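Operators wanted to compare two hand-held grippers (paid, part-time)

3 min read

Fimanex is a small company that makes tools for recording hand work. We are looking for nine people who will help us to compare two versions of our hand-held gripper, before we decide which one goes to production. The work takes place at our rooms in Hartono and begins in January.

What you will do

You will work at a table with one gripper in each hand and do simple household tasks: put a notebook into an organizer, move small items from one place to another, close a box. Each task is repeated many times, first with version A and then with version B. After each block you fill in a short form about how the grip felt, where your wrist got tired, and if the fingers closed when you wanted them to close.

One full set is 300 repetitions, divided in blocks of 50. You do not have to finish a set in one visit. Most people in our first round needed several visits, and this is fine for us. We prefer slow and regular movements to fast ones.

We also compare two camera positions, on the gripper and on the head. For this reason you will wear light equipment on the head and sometimes a backpack. If you have neck or shoulder problems, please tell us before you apply, so that we can discuss it.

Who we look for

- You are 18 or older and can stand for 92 minutes, with one break in the middle.
- You have normal use of both hands. Left-handed people are very welcome, we had too few of them in the first round.
- You can read instructions in simple English.
- Experience with robots is not necessary. If you worked before with the Clotalix gripper, please write it in your application, because it can change how we plan your blocks.

What we offer

Payment is by the hour and includes the time for training and for forms. Travel inside the city is paid back against the ticket. Aiman Nair gives the training and stays in the room during your first visit. Faces are made unrecognizable in the recordings before anyone outside the team can see them, and you may ask us to delete your recordings until the end of the study.
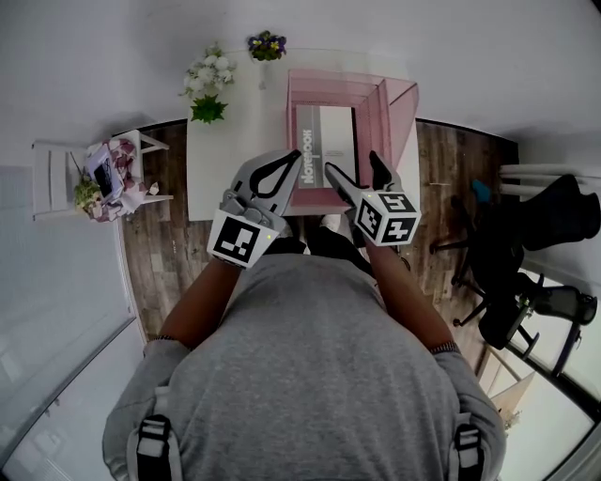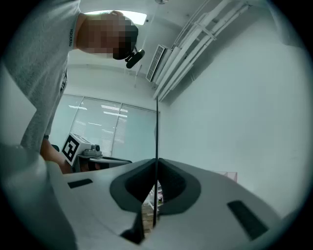

Comparison work with the hand-held grippers: head view (first picture) and gripper view (second picture).

How to apply

Send a few lines about yourself to Azra Angelovski, with the subject "Gripper comparison", and write which hours of the day are good for you. A CV is not needed. Technical questions about the grippers go to Pravesh Sibiya. We answer every application, also when the places are already full.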